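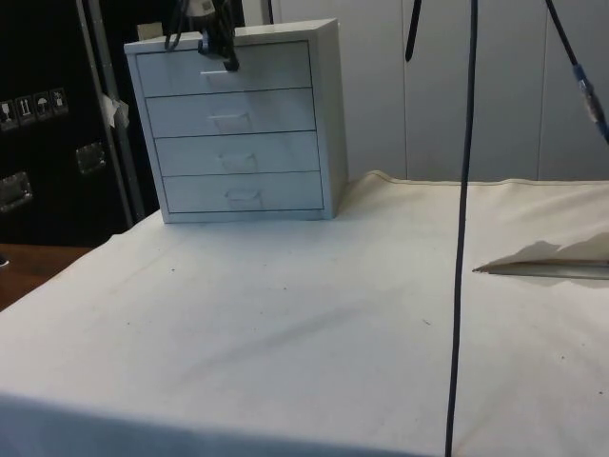
21. Mai 2026
Von der Redaktion Endham

Dreißig Samentütchen hatte sie im ersten Jahr, heute sind es 303 Sorten. Die Gründerin der Saatgutbörse in Endham sortiert gerade Bohnen, als wir ankommen, und legt sofort los. »Die müssen Sie sich ansehen, die sind innen violett gestreift!«, ruft sie und schüttet uns eine Handvoll auf den Tisch.

Angefangen hat alles mit einer Tomate aus Biltham, klein, gelb und so süß, dass sie die Kerne auf Küchenpapier trocknete. »Im nächsten Sommer hatte ich 12 Pflanzen auf dem Balkon und kam kaum noch zur Tür hinaus«, erzählt sie und lacht. Inzwischen baut sie auf einer Parzelle am Ortsrand an – und tauscht mit Gärtnern bis nach Anska.

Was Anfänger am besten vermehren? »Erbsen, Salat, Buschbohnen! Die bestäuben sich meistens selbst, da kann man gleich loslegen.« Kürbisse seien schwieriger, weil sie sich so gern kreuzen. Einmal habe sie Früchte geerntet, die aussahen wie grüne Birnen und schmeckten wie gar nichts. Gegessen wurden sie trotzdem, als Suppe mit viel Ingwer.

Beim Tauschtag im April kamen 29 Leute, manche mit alten Marmeladengläsern voller Samen. Besonders begehrt war eine Stangenbohne, die in Endham seit Jahrzehnten von Garten zu Garten wandert. »Ich könnte stundenlang darüber reden«, sagt sie – und holt die nächste Tüte. Darin sind Ringelblumen, und die sollen noch heute in die Erde.

Zuletzt aktualisiert: vor 2 Stunden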